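Marilou Soriano won't let a humanoid near a cupboard until she's done its wrists. I spent a morning at Nerora watching her, and wow, she's strict! Every joint in both arms gets run slowly to its stop and back, then the fingers, then the cable ties (she checks those by feel). It takes 40 minutes, and you don't talk to her while it's happening.

Then comes the door routine. Ilango Pillai reads the joint errors off his laptop and anything over 2 degrees means starting again from the shoulder. We started again. Twice – and I was the only one who minded.
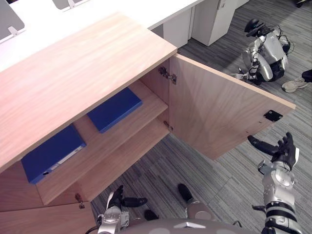

Both hands up at the open cabinet, with two blue binders on the shelves.

"The thumb is what drifts," Soriano told me, already hunting for her smallest hex key. She keeps 12 spare finger tendons in a cookie tin and had used one before lunch.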